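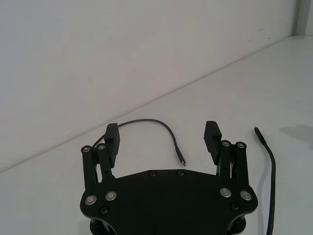 Learning to swim at 40

I started swimming lessons in November, at the council pool at the bottom of our hill. I could already float and do a sort of widthways paddle with my chin up, which I had picked up on childhood holidays, but I had never put my face in the water on purpose. I was 40 that autumn and tired of sitting on the side holding towels.

The class is called Adult Improvers and it runs at seven in the evening in the small pool. The teacher is Ourania Kokkinos. She teaches from the side in a fleece and a pair of plastic clogs, and she doesn't shout. In the first lesson we did nothing but breathe out. You hold the rail, put your face under, hum until you run out of air, come up, and do it again. I thought this was a waste of a lesson and I was wrong. I had been holding my breath every time I went under, then trying to breathe out and in during the half second my mouth was clear. Once the air was already gone I only had to breathe in.

Weeks two and three were kicking with a float. I went backwards. Ourania said my ankles were stiff and told me to sit on my heels while watching television. I did this most evenings for a month and it hurt, then it didn't. I still have a weak kick but it goes in the right direction.

Front crawl arms came next, and for a while everything I had learned fell apart. I would think about my arms and forget to breathe out, or think about breathing and stop kicking and sink from the feet up. There were five of us in the class and we all did some version of this. Gonçalo Salgado, in the lane next to mine, got the arms straight away but could only breathe to the left, and drifted that way until he met the rope. He now swims further than any of us.

I swallowed a lot of water. I also had a cold on and off until the spring, though I can't say it was the pool.

Kit, for anyone thinking of doing the same. I bought cheap goggles and they leaked. I bought dearer goggles and they leaked too. The third pair were a child's size and they fit, so try those if you have a narrow face. You don't need a nose clip. A cap is worth having if your hair gets in your mouth. Take a pound coin for the locker, as the machine in the foyer has not given change since I joined.

The first time I swam a full length without stopping was in the main pool, on my own, at lunchtime. It is 25 metres. I held on to the end for a good few minutes before I went back. I had expected the deep end to bother me and it did, a bit, because you can see the floor slope away under you. Looking straight down at the black line helped.

After that it went up quite quickly. Two lengths, then four, then a long stretch where I was stuck on six and couldn't see why. Natália Figueiredo, who swims in the mornings before work, watched me and said I was going too fast. I slowed down until it felt silly and did ten.

Last month I did 40 lengths with short rests. The pool runs a distance board by the café, with columns for 1000, 2000 and 3000 metres, and you write your own name up in marker pen. I put mine under 1000. The 2000 column is mostly people in their seventies.

Ourania wants to start us on breaststroke legs after the break. I have tried it once, in the small pool, and moved sideways. The pool is shut for two weeks for retiling, so I am back to sitting on my heels in front of the television, and I've booked the next block of lessons, same time, same lane if I can get it.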